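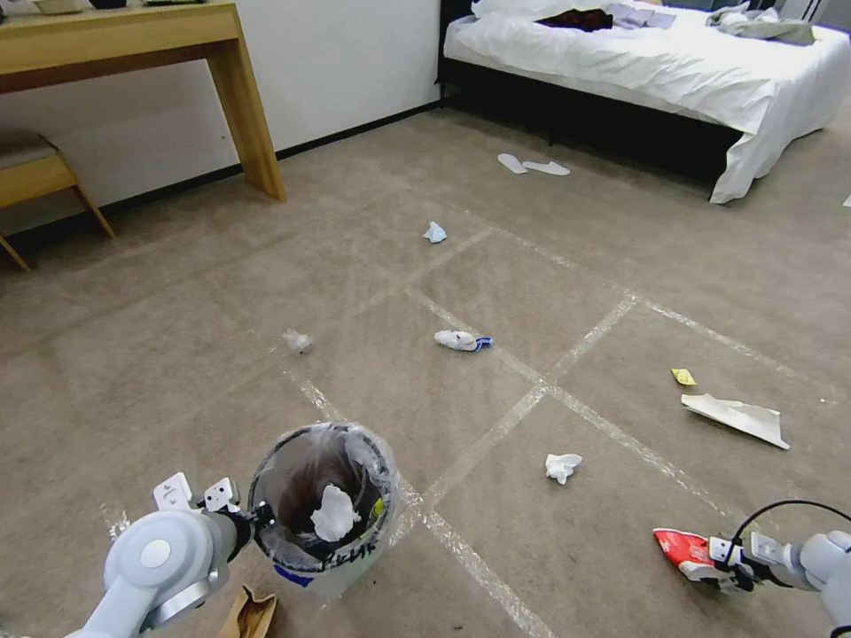 Pallidstead's litter pick is back this June, and it's bigger than ever! Teams will head out at 9 a.m. to clear the river path all the way to Fumthorpe, a stretch of 11 miles. 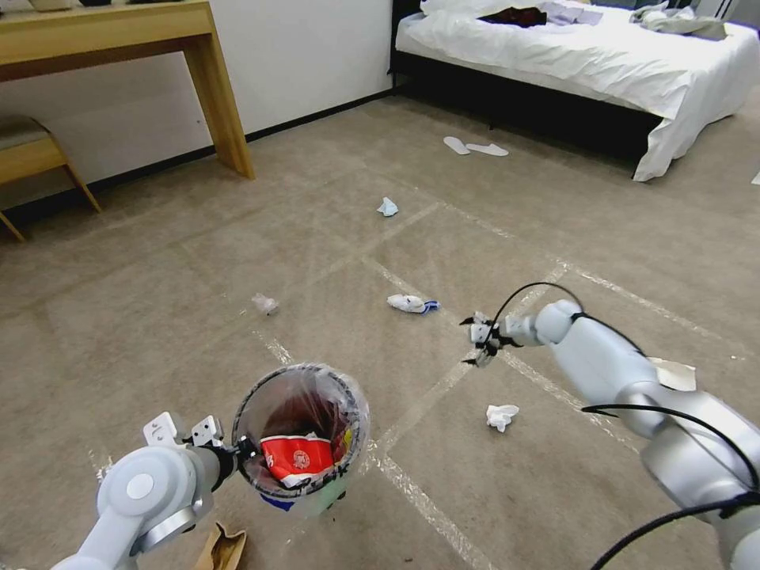 Last year's pick filled 200 bags - a town record - and the Ojeda bakery handed out free rolls at the finish. It's doing the same again, with hot soup too. 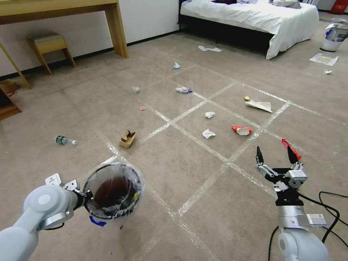 Gloves are provided, and there are still 40 places left. Sign up at the library.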